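Elevation of Clureck Peak: which number do we trust?

ridgewalker_tom
The park board gives Clureck a height of 1,109 meters. The old Stullo guide has it 4 meters lower. Did somebody resurvey it, or is one of these a typo?
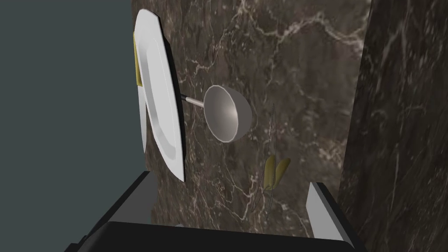 White plate, silver ladle, brown marble

basalt_bill
Typo, I'd bet. The guide also says the saddle to Blöndal is 356 meters above the lake, and anyone who has hiked it knows that's generous.

ridgewalker_tom
Generous by how much? Got a source, or just sore knees?

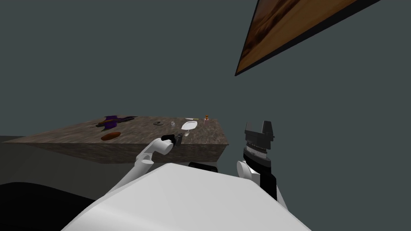 Re: Elevation of Clureck Peak

kentside
Bergþóra Brynjólfsdóttir's range survey backs the higher number. She took readings from the Clurkent side in June.

basalt_bill
With a handheld? Then I don't buy it. Those wander more than 4 meters while you eat a sandwich.

kentside
Tripod unit, two nights on the summit. Read the appendix before you knock it.
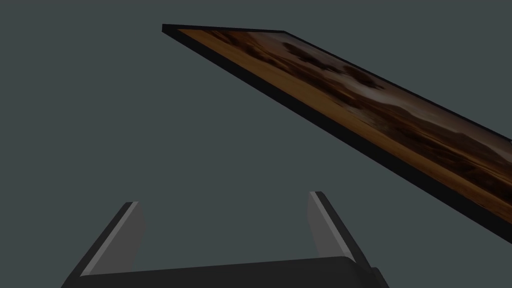 Fine, I'll read it. But the summit is a loose pile of blocks, and it matters which block she set up on. The guide used the old bolt, and the bolt isn't on the highest one.

ridgewalker_tom
So both could be right? I'm still not fixing my map until somebody shows me where that bolt is.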